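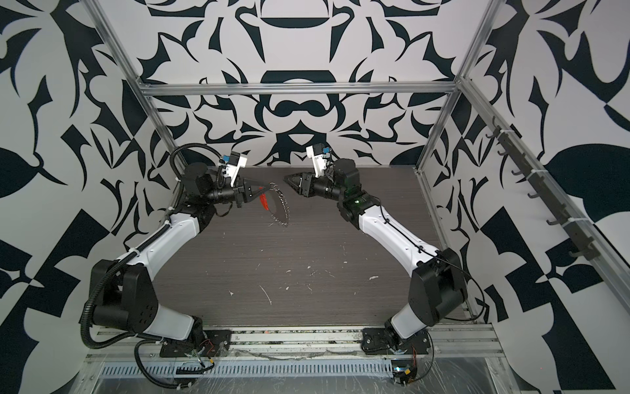
Project Brirulix, report for 11/05/2018

My part of the project was teaching our two arms to pass a keychain from left to right by remote control. I figured I'd be good at it (video games!), but the bead chain swings every time the left wrist moves, and I kept closing the right gripper on air.

In April I recorded 28 tries and threw out 7 of them, mostly for long pauses where I was just thinking. Pauses are bad - the robot learns those too. What helped most was holding the left arm completely still and bringing only the right one in, slowly, with the jaws already open.

I ended up with 20 runs I'd be happy to show anyone, and one more I'm keeping because I like it. Next I want to start with the left arm at different heights and then try hanging the keychain on a hook.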